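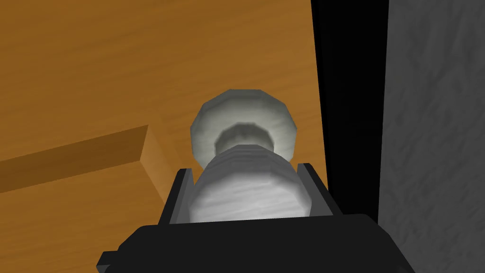
Date: 2018-06-15
Subject: Re: [shopfloor] Loading cell at Grovden, what happens to the operators?

> We're looking at the same kind of loading cell you put in at Grovden.
> Management here says no jobs go, but the packing bench is worried and
> so am I. What did your people end up doing all day? And did you really
> let them work in the simulator? Ours is locked up in engineering.

Yes, we let them in, and I'd do it again tomorrow! We have 16 operators across 2 shifts and every one of them got time in the simulator before the arm was bolted down. The folks who used to load turned parts by hand know things that were never on a drawing, like which shapes roll and which ones you don't want to pinch near the neck. They started moving the grasp point lower on the body within the first hour, and the engineers mostly sat and took notes.

As for the day itself – far less lifting, more checking and more changeovers. We run batches of 500 now, and the person on the cell owns the batch from setup to gauge. Two of our loaders write their own pick routines, which I love to see.

It hasn't all been smooth. The night crew misses working side by side, and it took us until December to get the new pay grade settled. Push for that early, before the cell arrives. The Jillham plant waited and they're still arguing.

If your engineering group will share a login, start with one awkward part and let the bench pick it. I can send our training outline to anyone who wants it, just write me off list.

Skandora, Grovden plant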